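Working Papers > Play and Objects > Section 3

Search this journal Enter keywords

3.2 Picking the toy food

I'll admit I had more fun with this part of the study than with any other. We wanted play food that people would name right away, with no squinting, so I went through the whole Lolen catalog (1322 items, and yes, I read every line) and threw out anything that came glued to a plate. That left 688. Most of those were cakes! I like cake as much as the next person, but our naming task needed vegetables, and so the cakes went too.

In the end we kept 89 pieces for the naming task. The eggplant was my favorite from the start. It's glossy and purple, and it has a shape you don't mix up with much else. The chili pepper was a harder sell, as one of our raters at Cetero kept calling it a carrot until we dropped the orange carrot from the set (see Section 3.4 for how we handled mix-ups like that).

Dishes got less thought than they should have. We had plain ones in pale colors, and I didn't want patterns, because in our June pilot people talked about the flowers on the plates and forgot the food. A small tray and a cup were enough for most layouts. The table is black with dark fabric around it, so the colors of the toys stand out nicely against it. Figure 2 has the eggplant with some of its company. 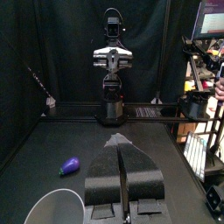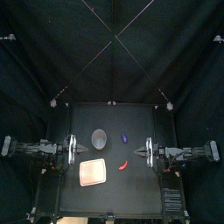
Figure 2. Toy eggplant on the black table. The chili pepper and the pale pink tray are in the second picture only.

Contact the Bretell Working Papers office | Copyright Bretell | Back to top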